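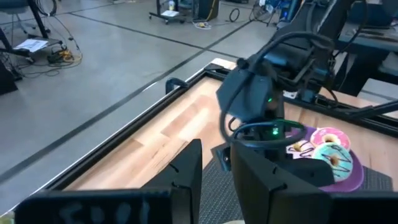 Three play donuts with pink, mint-green and pale pinkish-white icing, on a purple plate.

Play donut

A play donut is a pretend donut made for toy kitchens, toy bakeries, tea parties and (in my house, anyway) the bottom of every bag I own. It belongs to the larger family of play food, along with the pretend egg, the pretend pizza slice and that one pretend leek that comes in every set and never gets cooked. I've been writing up play food for this site for a while now, and the donut is the entry I get the most mail about, so I've tried to be thorough!

Appearance

Most play donuts are a ring in a bready color with a layer of "icing" over the top half. Pink is the classic. Mint green, white and chocolate brown come next, and then you get into the lavenders and blues, which I like but which my readers tend to argue over. The icing is usually finished in one of two ways. Sprinkled donuts have little flecks scattered all over, and drizzled donuts have dark lines running back and forth across the ring, either in sharp zigzags or in softer waves. The green one in the picture is a good zigzag, and the pale one to its left is wavy.

Collectors call the middle of the ring the "eye." Some donuts have an open eye you can poke a finger through, and others are filled in and just colored to look like a center. Small kids don't seem to care. Older kids want to stack them on something, and a closed eye is a real letdown for them.

Materials

Play donuts come in wood, hollow plastic, felt, crochet, foam and silicone. Wood lasts longest but chips along the icing line. Felt is lovely and quiet, and it picks up every dog hair in the county. Hollow plastic is the cheap and cheerful kind, easy to wipe down, and it makes a great clatter on a kitchen floor at 6 a.m.

Size

There's no standard size, and that's where mixed sets run into trouble. The two that come up most in my mail are both from small makers. The Woltilow ring is 90 millimeters across, close to a real bakery donut, and the Javier ring is a good bit smaller and sits better in a toddler's hand. Put them on the same plate and the Woltilow looks like it ate the other one.

Plates and serving

A donut set is often sold with a plate, a box or a little stand. Round plates in a strong solid color are common, and purple works especially well under pink and green icing. Three donuts will usually go on a child's plate if you let one edge rest over another - kids do this on their own, and I think it looks more like a real bakery that way. Boxed sets tend to come with slots, which are tidy for one afternoon.

Play

The usual games are shop, café, birthday and "guess what flavor." Flavors are fixed by whoever is behind the counter and can change without warning. I've been served mint, grass, toothpaste and dragon from the same green donut. Sorting by color is popular too, and so is matching each donut to a paper order slip, a game I first saw in the Driltivdale toy library's old play sheets (number 91, if you ever come across the binder).

Collecting

Yes, people collect these, and I'm one of them. The biggest collection I've seen belongs to Gerardo Dimaculangan, who keeps 294 donuts on narrow shelves sorted by icing color and would like to reach 300 before he runs out of wall. The ones he's still after are mostly from Ustodico, a short-lived line with glittery drizzle that rubs off if you so much as look at it - mine are nearly bald.

Care

Wipe plastic and painted wood with a damp cloth and dry them right away. Felt and crochet can be washed by hand in cool water and laid flat. Silicone can take hot soapy water. Hollow plastic rings shouldn't be soaked, as water gets in at the seam and you'll hear it sloshing until at least March.

See also

Play food
Toy kitchen
Pretend tea set
Felt cupcake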